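3.2 Containers and work surface

The waste-sorting sessions used small lidded bins of the kind sold for desks and bathroom counters. One of them is shown in Figure 2. 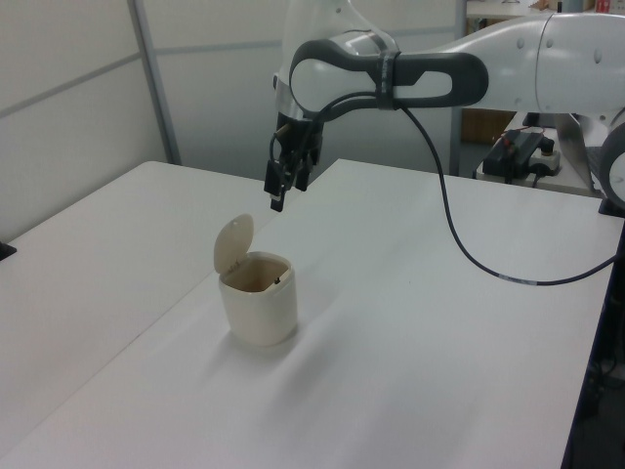 Figure 2. Small cream-coloured bin with the hinged lid open, on the white tabletop.

Bins were selected after a short survey of household tidying habits, reported in Section 2, in which respondents named the desk and the bathroom counter as the two places where small rubbish collects fastest. A bin for these places has to be short enough to sit under a shelf or mirror and light enough to be lifted with one hand for emptying. The type in Figure 2 is a squat cylinder with rounded edges. Its lid is hinged at the rim and stays upright when fully opened, so the mouth is clear for items dropped from above. Bins with a swing lid or a loose lid were left out of the study. A swing lid hides the contents, and a loose lid must be put down somewhere, which adds a second object to the surface being cleared.

Lid state was treated as a condition. In the open condition the lid was raised before the session began and left alone until the last item had been put away. In the closed condition it was raised at the start and lowered at the end, and both steps were timed. Lids resting at an angle between the two positions were recorded as open if an item could pass without touching the flap, and as closed otherwise. This rule was proposed by Sotomayor and applied to all sessions, including those already coded in March.

The work surface was made up of two white tables pushed together. The seam between them was kept in use as a reference line: items to be cleared were laid out with respect to it, and the bin position was noted by the table it stood on and its distance from the seam. A white surface was preferred for the contrast it gives with most small rubbish. It gives less contrast with a pale bin, and the coders were asked to mark the rim first and work outward from there. Rathjen and Lau coded the sessions independently; disagreements were settled by Sorensen.

Items came from the Staltedar list of small household waste (paper scraps, bottle caps, thread ends, pencil shavings, used cotton swabs). Each session used 10 items. No item was wider than half the opening of the bin, and none was heavy enough to tip it. Wet waste was not included. Between sessions the bins were tipped out and wiped, but residue was not treated as a fault. A fragment left in the bottom was noted in the log and the session went ahead, as would be the case in a home. The interior tends to look darker than the outer wall under overhead light, and small dark fragments near the far side were the residue most often missed in checking.

In total 483 sessions were kept for analysis. A further 20 were dropped, most of them for a bin that had been moved during the session without a note in the log. The Ibarra bins, which are taller and narrower, were used only in the comparison described in Section 4.3 and are not part of this total.

Two limits should be noted. All bins were placed on a clear surface, with no cups, trays or papers beside them, and results may not carry over to a crowded desk. The bins also had no liner. A liner folded over the rim narrows the opening and can keep the lid from closing flat, and Pastor's pilot with lined bins gave closing times that were nearly double those reported in Section 4.1. Lined bins are left for later work.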